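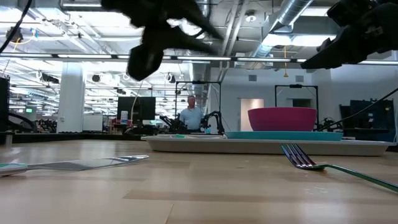
Oiling a timber tabletop

A timber table that gets used every day needs re-oiling once or twice a year. The signs are easy to pick. Water stops beading and soaks in, the colour goes grey or chalky near the edges, and cups start leaving rings that won't wipe off. The job takes most of a weekend, though nearly all of that is waiting.

These instructions are for tables that already have an oil finish. If yours has been varnished or lacquered, oil won't get into the timber and will sit on top in a sticky film. To check, put a drop of water somewhere out of the way and leave it for ten minutes. If the timber darkens under the drop, you can oil it. If nothing changes, try a light sand on the underside and look at the dust. Varnish comes off as white powder, and oiled timber gives you dust the colour of the wood.

What you need

Hardwax or tung oil, clear
Sandpaper, 120, 180 and 240 grit
A cork sanding block
Lint-free rags (old cotton T-shirts are fine)
Methylated spirits
A vacuum with a brush head
A metal bucket of water
Gloves

I use the Laaksonen clear hardwax, which was $82 for the big tin last time I bought it. One tin has done our kitchen table and both benches with plenty left over. The Zodetti oil is cheaper and goes on well enough, but it yellows pale timbers more than I like.

Cleaning

Clear everything off and wash the top with warm water and a small squirt of dishwashing liquid. Wring the cloth out well, as you don't want water sitting in the joints between the boards. Let it dry overnight. Greasy patches can be wiped over with metho the next morning.

Run a fingernail or a toothpick along the joints and get the crumbs out. Any crumb you leave will be glued in place by the oil.

Sanding

Sand with the grain, always. Start with 120 only if there are rings or scratches, otherwise go straight to 180. Keep the block flat and work the full length of each board. It's tempting to stay on one stain until it's gone, but that makes a dip you will see every time the light comes in low. Do the whole top evenly and accept that a deep mark may only fade.

Finish with 240. Vacuum, wipe with a rag dampened with metho, and give it 15 minutes to dry off. Soften the edges with two or three light passes by hand, without the block.

Oiling

Stir the tin, don't shake it. Pour a small amount onto a rag and rub it in along the grain, one board at a time. The coat should be thin. Leave it 20 minutes, then wipe off everything that hasn't soaked in with a clean rag. Any oil left on the surface goes tacky and stays that way for days.

Wait overnight and do a second coat the same way. End grain drinks more, so give the ends a third coat if they still look dry. Do the underside too if you can get at it. A top sealed on one face only can cup when the humidity changes, and February here is hard on timber.

Rags soaked in oil can catch fire by themselves when they're bunched up. Put them in the bucket of water as you finish with them, then lay them flat outside to dry before they go in the bin.

Afterwards

You can use the table lightly after 24 hours. Keep water, hot dishes and tablecloths off it for a week. Day to day, a damp cloth is enough. Skip the spray cleaners.

3 comments

Britness
Does this work on a benchtop near the sink? Ours is going black around the tap.

Reply from author
Yes, but the black is water getting in. Sand it back, try oxalic acid on the stain, rinse well and let it dry properly before you oil. Four coats near a sink.

Brirkametti
Did mine on Tuesday and it's still tacky. Put it on too thick I reckon. Going over it with metho and a rag tonight.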